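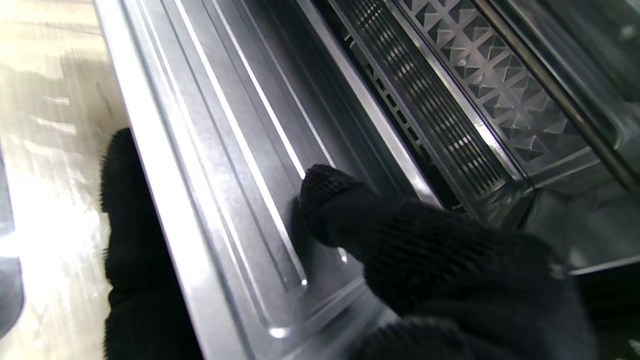 Wrist view, knit-covered fingers either side of the oven side wall. Countertop at left.

April 28, 2019

Oven task again. I had the lab to myself, so I'm writing this up in more detail than usual, mostly for whoever picks it up at the Clernholm bench after me.

The chore on the Henare list reads "wipe out the small oven." Five words. A person reads that and reaches for a cloth. Our version so far has no cloth in it at all. We are still at the stage of finding out where the walls are and whether the fingers can close on one without doing something stupid. I want that written down plainly before it turns into a slide that says "kitchen cleaning."

Notes on the wall approach. One finger stays outside the side wall, the other goes into the cavity and comes up against the inner face. With both touching, the wall is bracketed and we have a reference for the rest of the interior. That's the theory. My complaint is with how much the camera has to put up with. Brushed metal, long streaks of light, and those white glints down by the channel. The glints move when the wrist moves. The rim is a bright stripe and the counter next to it is almost as bright, so the edge finder has two candidates and no good reason to prefer the right one. I would like to see the Grelgate edge code handle this without hand-picked thresholds. I don't expect to.

The diamond-pattern panel is another problem. Every little pyramid looks like the next one, so a matcher can slide over by one and report a perfect fit. Same worry with the slots in the vent. Somebody should try masking both and using only the embossed channel, which at least has a rounded end you can find twice.

The knit covers. I was against them and I'm still half against them. For: black and matte, so the fingers are easy to tell from all that silver. Against: the outline is fuzzy, so where exactly does the fingertip stop? For picking up a mug I wouldn't care. For running along the inside of a thin metal wall I care a lot. Also, loops and sheet metal edges are not friends. Check the covers for pulls before every session, and write down which finger.

What I can't get from the wrist camera:
– anything in the gap behind the inside finger. It's dark in there and the finger is in the way
– how hard we're pushing. Touching and shoving look the same from this angle
– whether the rod near the patterned panel is a heating element or a rail. Look at the oven itself before planning any path near it

The Anivdale people want a yes or no on household chores for their write-up. My answer is no, with the usual footnotes. The pitch for the home robot was already old in 2000, and you can find much the same promises in a magazine from 1959, with nicer drawings. Shop-floor work is a different matter when the part comes in the same way every time and somebody has bolted down the lighting. An oven on a counter gets bumped, gets crumbs, gets moved over to make room for the kettle. I'd want 100 approaches with the oven shifted by hand between each one before I said anything encouraging, and I'd want the failures counted by someone who isn't fond of the arm.

To do:
– diffuse the light over the counter and repeat the wall approach
– 4 starting poses, two with the oven turned slightly
– dark mat under the oven, see if the rim stripe separates from the counter
– log finger force next to the video, same clock this time
– price thinner covers with a tighter knit

If the mat works I'll be annoyed, as it means we are fixing the kitchen to suit the robot, and people have kitchens already. Still worth trying. Leave the wrist camera mount as it is – the calibration took me most of the morning.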